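面包归篮，早餐上桌：Rutumdale推出“一篮一面包”餐桌整理计划

Purkstead讯　家居用品品牌Rutumdale今日宣布，与社区烘焙坊Mollo合作的“一篮一面包”餐桌整理计划将于八月在Purkstead门店与大家见面。计划围绕一只长方形编织面包篮展开，内容包括新品销售、周四早间的餐桌小课堂，以及一本随篮附送的小册子。我们盼这一天盼了很久，也想借这篇新闻稿，和各位媒体朋友、老顾客慢慢聊一聊它的来历。

事情要从去年冬天的一次顾客来信说起。来信的是一位住在Purkstead老城区的奶奶，她说家里的面包总是这里放一个、那里放一个，切菜板上有，微波炉顶上也有，到了早上反倒找不着。我们的产品负责人Riku Ogura把这封信贴在了办公桌前，一贴就是好几个月。他后来跟同事讲，家里最该先收拾好的，也许就是早上第一眼看到的那张桌子。
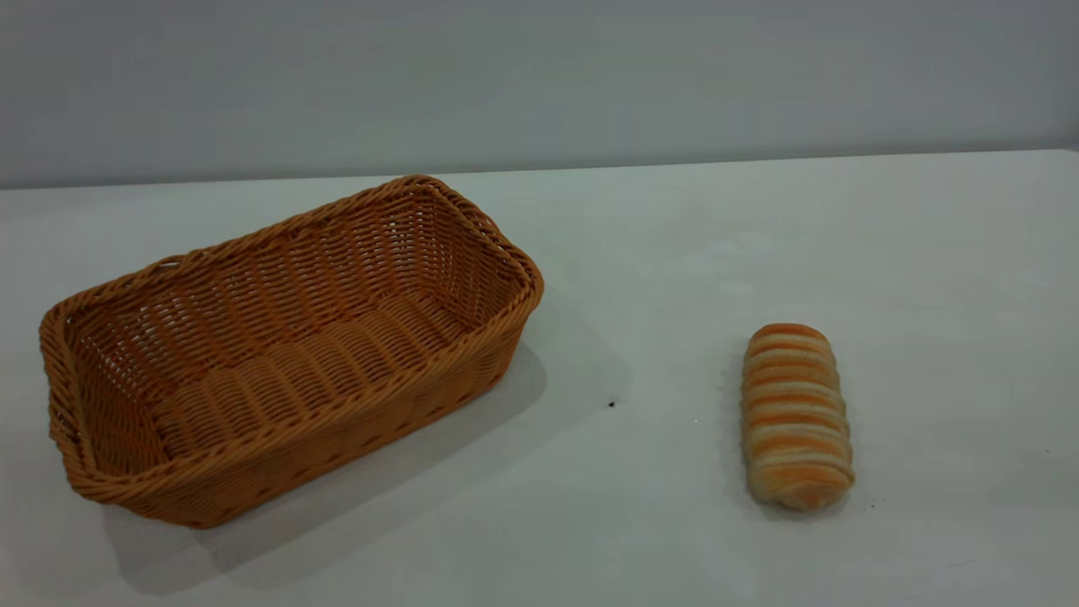 Riku小时候住在外婆家，外婆的习惯是前一天晚上就把篮子摆好，第二天面包买回来，直接往里一放，谁起得早谁先拿。这个习惯听起来再平常不过，可正是这样的小事，让一家人的早晨有了个着落。这次的面包篮就是照着这份记忆来做的：篮身浅而长，四角圆润，篮壁微微向外敞开，篮口绕着一圈较粗的编边，颜色是暖暖的焦糖色，配白色的桌面尤其好看。

为了定下篮子的样子，设计团队前后打了12个样，又请了62户家庭带回家试用。大家的意见五花八门，有人嫌太深，拿面包时手要伸到底；有人嫌太小，长一点的面包放进去总要翘着头。负责编织打样的Kwon工作室一遍一遍地改，从不嫌烦，我们在这里要郑重地向工作室的各位师傅道一声谢。

“我们不想教大家怎么过日子，”Riku Ogura说，“每家的餐桌都有自己的脾气。我们只是希望，面包有个地方可以待着，早上起来的人不用翻箱倒柜，能安安心心坐下来吃口东西。要是孩子也愿意顺手帮忙放一放，那就再好不过了。”

随篮附送的小册子里写了3个放面包的小习惯，都很简单，家里的老人孩子也能跟着做：

一、先清桌面，再摆篮子。桌上的信件、钥匙、昨晚的杯子，都请先回各自的位置，给篮子和面包留出宽宽敞敞的一块地方。篮子斜着放也没有关系，顺手就好。

二、长面包顺着篮子的长边放。先看看篮子的朝向，再把面包从一端轻轻送进去，不必硬塞，更不要压。刚出炉的面包请晾凉以后再入篮，底下可以垫一块干净的棉布。

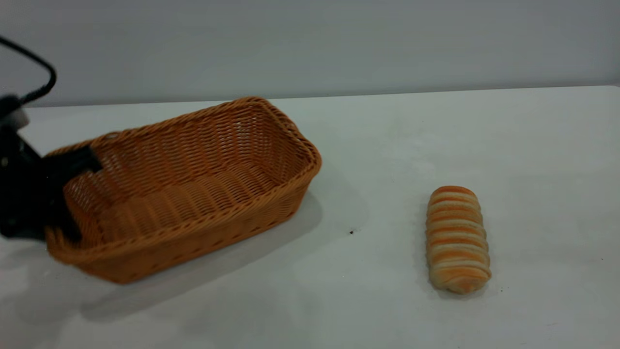 三、拿面包时手要轻。表面一层一层绕着的花式面包尤其娇气，捏得太重容易掉渣，最好从两侧托住。吃完以后把篮子里的碎屑倒一倒，再用软毛刷沿着编纹刷一遍，晚上空着摆回桌上，第二天早晨又可以用了。

合作方Mollo烘焙坊也为这次计划准备了一款长条形面包，名字还在征集之中，欢迎街坊们到店里投票。烘焙坊的师傅们说，他们平日里操心的多半是面包出炉以前的事，这回能跟大家一起想想面包到家以后该怎么安顿，心里也格外高兴。

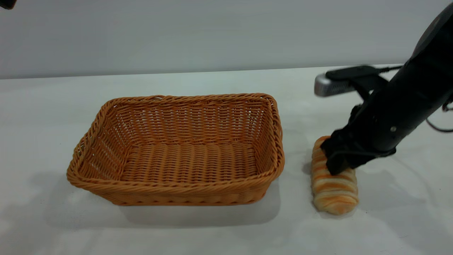 活动与购买信息

“一篮一面包”系列将于八月起在Rutumdale的Purkstead门店发售，首批面包篮每户限购一只，售完后预计需等候约5周补货。活动期间，餐桌小课堂每逢周四早上开课，不收费用，到店登记就可以参加，带着孩子来也很欢迎。课堂上会准备热茶和Mollo烘焙坊的面包，大家可以边吃边练习。

家里已经有旧篮子的朋友，也不妨一起带来，店员会帮您看看编边有没有松脱，能修的我们尽量帮着修。

关于Rutumdale

Rutumdale是一家扎根于Purkstead的家居用品品牌，主要经营编织收纳、餐桌用品与厨房布艺，常年与本地手工作坊合作。

媒体垂询、样品借用及采访安排，请与Rutumdale门店传讯组联系。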